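Hand lets go of odd shaped things halfway to the basket, student project

Posted by Osvaldo Lo Presti, June 13, 2023
6 comments · 11 shares

Running a pick and place task for our college robotics project at Derkatcombe. Arm takes a thing off the table, puts it in a basket. Boxes fine. Anything lopsided twists in the fingers on the way over and sometimes drops. Have tried gripping harder, no real change. Demo is in November so not desperate but the rest of the group want to move on to the next bit. Is it the grip or the path? Using the Brusen planner with the default speeds, havent touched those.

Shuzhen Yin
Both probably, but start with the path. Default speeds are too quick for anything heavy at one end. We cut ours to 220 mm a second for the sideways move and most of the twisting stopped. Also lift straight up first, THEN go across. And log every run, even the bad ones. Specially the bad ones.

dralard_club
had same problem last year, bought new fingertips, didnt help. good luck

Wilczyńska
Agree with Shuzhen on speed, would add grip position.
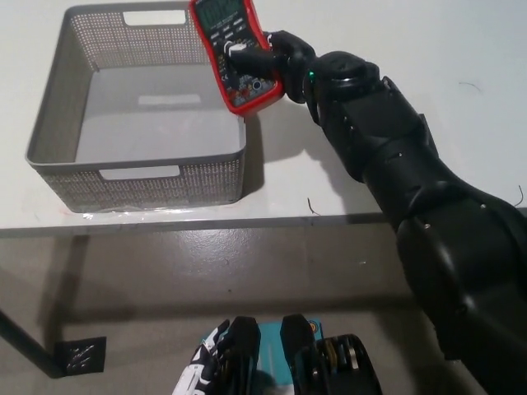

Grip harder is the wrong fix, you want more of the hand round the thing. Ours used to pinch the top corners and everything swung. Now we come in from one side with the fingers wrapped round. Same idea with the red multimeter there, hand round the right side and one finger reaching over the front, held upright next to the basket. Try that on your worst object first. We did about 3,000 tries in the simulator before the real arm and the sim never showed the twist, so dont trust it for this.

Report this page | Contact | Back to top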